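Wannasri workshop, bench 2
Jan 26, 2018
Pen tidy job on Wika: pressing fault, FOUND IT (mostly)

Right, this has been a ripper of a fault to chase and I want it written down while I still remember the order of things.

Recap for anyone who's been over at Fustwood: since December, Wika has now and then pushed down far too hard at the bottom of a pick. The arm comes down over a pen, the fingers close, and it keeps leaning on the tabletop as though it hasn't arrived yet. Twice it stopped by itself on a joint torque error. Once it didn't, and I had to hit the e-stop. The fingertip pads were squashed out sideways and one had split along the glue line. We'd all been blaming the height calibration. I'd redone the table plane so many times I could do it with my eyes shut.

The task hasn't changed. Loose pens and markers get picked off the table and stood up in the mesh holder, with the orange cube left alone and none of the books or brochures shifted. It's a lovely task for finding trouble. The pens are thin and the table is hard underneath, so the last bit of the descent is done entirely on force: come down slowly until the wrist sensor feels contact, back off a whisker, close.

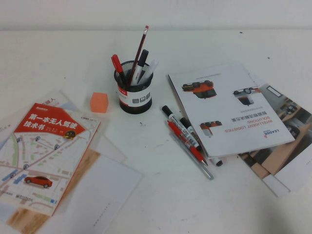

So everything hangs on that force reading being honest, and I'd never properly checked that it was. I'd checked the sensor on its own with a hanging weight and it was beautiful. What I hadn't done was look at the raw reading next to the zeroed one during a bad pick. Logged both this morning at full rate and left it running.

It took 26 picks to catch one. Worth the wait! On the raw trace you can see contact come up exactly as it should, nice clean ramp. Then there's a hole in the log, just over 100 ms with no samples at all. When the data comes back the raw value carries on up the ramp where you'd expect it. The zeroed value comes back at nought. Flat nought, with the fingers already hard on the table.

I actually laughed out loud, then went and made a tea, then came back and looked again in case I'd plotted the wrong column. I hadn't.

What's going on, as far as I can piece it together:

The sensor drops off the bus for an instant. Iteda (our driver layer, for the newer folk) notices it's gone, reconnects, and runs its startup routine from the top. The startup routine includes a tare. That's fine when the arm is sitting at home with nothing touching it, and that's the only time any of us ever pictured it running. Halfway through a pick it takes whatever the fingers are pushing on and calls that zero. The descent loop then sees no contact, so it carries on down looking for some. It needs to find a whole second threshold's worth of force on top of the load it has just forgotten.

That accounts for the torque stops too. They were the only thing left underneath that knew the real load, and they're set for collisions with the whole arm moving, so they're miles too generous for a fingertip on a tabletop.

And it accounts for why redoing the calibration always seemed to help for a day or so. Every calibration I powered the arm down and moved the wrist through its full range, and that must have shifted the cable. Which brings me to the cable.

Took the wrist cover off. The sensor lead has been rubbing on the inner lip of the cover, and the jacket is worn through to the shield over a short length. Bend the lead at that spot and the link drops nearly every time. Hold it straight and it's perfect. The dropouts in the log all sit at the same wrist rotation, give or take, and that's the angle it uses for pens lying on a diagonal beside the brochure. Pens lying other ways hardly ever set it off. I'd noticed months back that the diagonal ones were "unlucky" and wrote it in this very notebook as a grip problem. Sorry, past me.

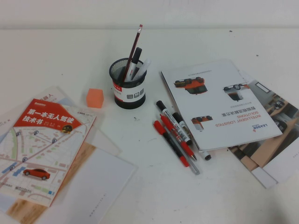
Bench 2: mesh holder, orange cube and loose pens, with the Leador brochure on the right.

Done so far:

Lead swapped for the spare. Rerouted on the outside of the wrist with a proper loop of slack and two soft clips. I've filed the lip of the cover as well and put edge trim on it. The old lead is bagged and labelled in the faults drawer, please don't reuse it, it looks completely fine until you bend it.

Tare pulled out of the Iteda startup routine. It's now its own command and will only run if the arm is at home and stationary. If you ask for it anywhere else it refuses and tells you why.

Any gap in the force data during a descent now means stop and hold position. No retry, no automatic reconnect and carry on. You have to acknowledge it on the panel. It's a bit annoying during testing and I reckon it should stay that way.

Added a hard floor on the fingertip height, taken from the table plane. All that calibrating wasn't wasted after all! The floor doesn't care what the force sensor thinks.

Tested by unplugging the sensor by hand during a slow descent over foam, with the e-stop in my other hand. Stops dead, holds, panel message comes up. Did it again with the floor check turned off so I could be sure it was the gap check doing the work, then again with the gap check off to see the floor catch it. Both good. Both checks back on afterwards, and I've looked twice.

Still bugging me:

The joint torque limit on the wrist is set at 2000 in drive units and I can't find a note anywhere on who chose that or what it comes to at the fingertip. It needs measuring against the bench scale before we lower it, otherwise we'll get false stops every time it speeds up.

Does the gripper driver do the same trick? It also reconnects by itself, and I've got a nasty feeling it re-homes the fingers when it does. That would mean dropping whatever it's holding. Haven't looked yet. Until someone has, keep it to pens and light stuff, nothing you'd be sad to see fall.

Fustwood's arm runs the same Iteda build and has the same wrist cover. I've sent them the trace and asked them to park it until they've had the cover off. Anyone heading over there, take a torch and the roll of edge trim with you.

House rules for the bench until the torque limit is sorted: slow mode only, hands off the table while the panel light is green, and somebody on the e-stop for every run, including the boring ones. If the pads get marked at all, stop and save the log before you touch anything.

New pads are on and curing overnight. Tomorrow I want a long session with the pens laid on that diagonal on purpose, raw and zeroed force both logged, and the gap counter showing on the panel. If the counter stays at nought I'll move on to the gripper driver. Can't wait to see those two traces sitting on top of each other the whole way down.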